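Girkora parallel gripper comparison

The Girkora comparison is a bench trial of parallel-jaw grippers carried out at the Wollport workshop. It set two end effectors, the Zovar and the Mancuso, against one another on the same arm, with the same wrist camera and the same controller settings. The trial is mainly cited for its results on handled crockery, a class of object in which small errors of approach decide whether a grasp is possible at all.

Background

Wollport had used the Mancuso gripper as its standard fitting for several years. It has short, stiff fingers with smooth rubber faces and a maximum opening of 57 mm. It performed well on boxes and tins but was disliked for tableware, where the opening left little clearance round a mug body and operators tended to go for the handle instead. The Zovar, with longer fingers and an opening of 105 mm, was bought as a possible replacement. Girkora was the name given to the shared mounting plate made for the purpose, and it was later applied to the trial as a whole.

Arrangement

Both grippers were bolted to the Girkora plate so that the distance from the wrist flange to the fingertips could be matched to within 2 mm. Spacers were needed behind the Mancuso. The camera was fixed at the wrist and looked along the fingers. It was not moved when the grippers were changed, although the change in finger shape altered how much of the view was blocked.

Finger pads were treated as a separate variable. Textured pads were tried on the Zovar in two grades, the finer of which was kept. On the Mancuso the rubber faces were bonded and could not be exchanged without new fingers, so the comparison of pads is incomplete.

The controller ran the same approach routine for both: a fast move to a point above the table, a slower descent, and a final closing move at constant speed. Closing force was limited in software. Tuning was finished in March, after which the gains were frozen.

Handled objects

Two grasps were defined for mugs. In the body grasp the fingers close across the outside of the cup wall. In the handle grasp they close on the band of the handle. The second needs less opening but a more exact approach, as one finger has to be placed close to the loop without knocking it while the other stays clear on the far side.

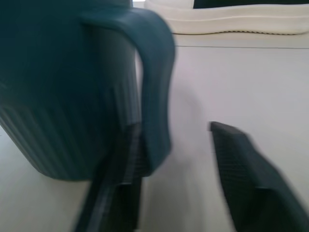 Njoroge Mosoti disputed the value of the handle grasp as a test of the gripper. In a note added to the trial record on Wed 6 January, Mosoti argued that most failures of this kind belonged to the camera, as blur during the approach made the near edge of the handle hard to fix, and that a slower last stage of travel would have served both grippers equally. The note asked for the handle results to be listed apart from the rest.

The request was accepted. Handle grasps were repeated with a pause before the closing move, which gave the camera a still view from which to correct the finger position. The number of failed attempts with the Zovar fell from 57 to 38. No repeat was made with the Mancuso, whose fingers had by then been removed for inspection, and the record therefore does not settle whether the pause would have helped it to the same degree.

Ribbed and fluted surfaces raised a further question. A pad lying across vertical ribs touches only the crests, and the contact area is smaller than on a plain wall. The fine textured pads were thought to make up for some of this, but contact pressure was not measured. Operators noted that a ribbed wall also complicates edge finding in a moving image — the ribs smear into streaks that can be taken for an outline.

Camera placement

Longer fingers take up more of a wrist camera's view. With the Zovar, the fingers covered part of the object during most of the descent, and the near finger could overlap the very feature being sought. Tilting the camera was considered but rejected, as it would have made earlier recordings useless for comparison. A shorter exposure was tested instead. It cut the blur but made the pictures darker, and the lamps over the bench had to be moved closer.

Outcome

Wollport adopted the Zovar for tableware and kept the Mancuso for packed goods. The Girkora plate remains in use with both. Later work at the workshop uses the pause before closing as the normal setting for handle grasps, while body grasps are still made in one continuous movement.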